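Workshop > Packing and Shipping > Galleries

The no-tape box, half folded

4 minute read

Every supplier who comes through our door wants to sell us a carton that holds itself together. Tabs go into slots, walls fold over walls, and the tape gun is supposed to go in a drawer forever. I have heard this pitch from Suklow, from Wuyts and from a man at a trade show in August whose card I lost on the way to the parking lot. I didn't believe any of them, and after a Wednesday spent folding cardboard on the floor I believe them a little more, but only a little.

We ship small kitchenware from a back room in Tincombe. Most orders go out in ordinary flat-packed cartons with tape on the bottom and tape on the top. They're ugly and they work. Suklow sent a trial pack of 100 of their self-locking boxes, and the minimum order after that is 300, so I wanted to find out what we'd be getting into before anybody signed anything.

The fold sheet lists 6 steps. It is printed small, with arrows that curl around behind the drawing and come out somewhere else. Step 2 tells you to "raise walls and engage." Engage what, it doesn't say. Marijke Postma read it out loud to me twice and then put it under her coffee.

I went by the creases instead. Plain brown corrugated is pretty forgiving about this: the score lines want to bend, and if you push on something that doesn't, you're probably pushing in the wrong place. The slot is where I slowed down. It's a thin slit, and with the walls still leaning every which way you have to take it on faith that something is going to line up with it. 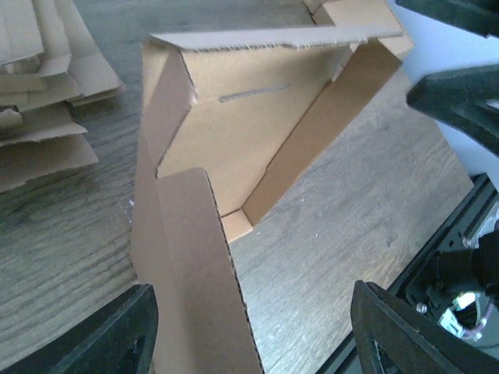
Chaltu Yimer thinks I'm being unfair to the whole category. Her argument is that a locking box is slow for the first dozen and quick from then on, that tape costs money every single day, and that people who complain about slots have usually folded the side walls before creasing them. Crease every line hard while the sheet is still flat, she says, then stand it up, and the tabs go in with one thumb.

Fine. I tried it her way on the next few and the creasing does help. The walls stay closer to where you put them and you aren't holding three things up with two hands. I still don't buy "one thumb." Corrugated has some thickness to it, and a slot cut for a crisp new tab is a lot less welcoming once that tab has been bent, pulled out and tried again. After a couple of tries the edge goes soft and starts to fray, and then you're feeding a mushy corner into a narrow gap and saying things you wouldn't say in front of a customer.

My other doubt is the claim about returns. Suklow's flyer says a customer can open the box, change their mind and close it up again with no tape at all. Maybe. I'd like to meet the customer who opens a box that gently. The ones who send things back to us tend to go in with a steak knife.

Where I will give ground is on the look of the thing when it's closed. No shiny strip across the top and no tape peeling up at the corners. Marijke, who has been after me about our tape jobs for as long as we've shared a bench, set one of the finished boxes next to one of mine and didn't say anything — she didn't need to.

Some notes for anyone with the same trial pack on their hands:

Crease first, on a hard floor or a big table. Our bench is too narrow and the long flap kept hanging off the end of it.

Do the back wall before the sides. The sheet has it the other way around, at least as far as I could make out.

If a tab fights you, back all the way out and look at the slot from the inside. Don't saw at it.

Keep the tape gun. Anything heavier than a set of measuring cups gets a strip across the bottom from me, whatever the flyer says.

We haven't ordered the 300. There's a plainer carton from Trorkska that I want to try first, and the rep has promised me it doesn't come with a fold sheet.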